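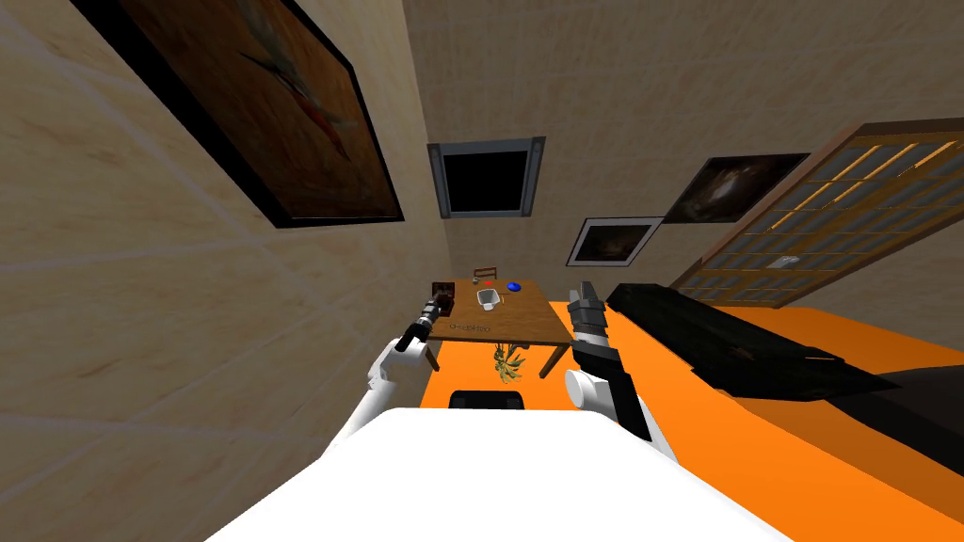
Thursday, 22nd August
Emanuel Dobre

Up at 5 to beat the heat. Didn't beat it. Already sticky by the time I had the hose untangled.

Tomatoes - splitting again, all down the south bed. My own fault, let them go dry and then drowned them Monday night. Picked everything with any color on it and lined it up on the porch rail. 21 good ones, the rest for sauce. Cut away the bad spots before they go sour.

Beans done. Pulled the whole row, left the roots in. A few pods dried right on the vine so I kept those for seed, in the envelope with last years. Must write the name on it this time.

Squash bugs on the zucchini. Found eggs under nearly every leaf, scraped off what I could with tape. One plant is too far gone, stem like wet bread. Out it came. The other two might hang on till the weather turns.

Drove over to Banitz after lunch for garlic. They only had softneck and I wanted hard. Bought 8 heads anyway, then found out Khurana will have the hardneck in next week. Typical. Will plant both and see. Also got straw, one bale, half of it now in the back seat of the car.

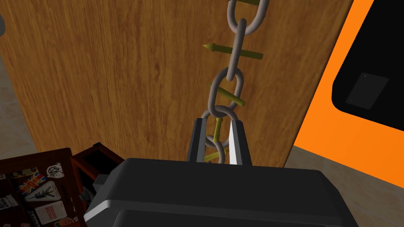
The back gate still drags. Dug out under it a little and it closes if you lift. Good enough to keep the rabbits out, or so I thought - lettuce seedlings chewed to nubs by supper. Resowed the whole strip and put the old window screen over it with bricks on the corners. Will need shade too if it stays like this.

Water bill came. 824 gallons more than last month. Ouch. Really have to get the rain barrel hooked up before I say one more word about the price of lettuce.

Compost is finally cooking. Turned it, steam and everthing, smelled fine. Added the beans and the grass from the side yard. No squash in there, bugs and all that went in the trash.
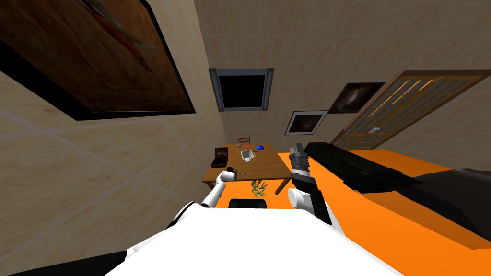

For tomorrow

- sauce, first thing, before the kitchen heats up
- call Stollivach about the wood chips, ask if they deliver small loads
- carrots, second sowing, where the beans were
- sharpen the hoe!!
- look under the screen for slugs
- rest of the straw out of the car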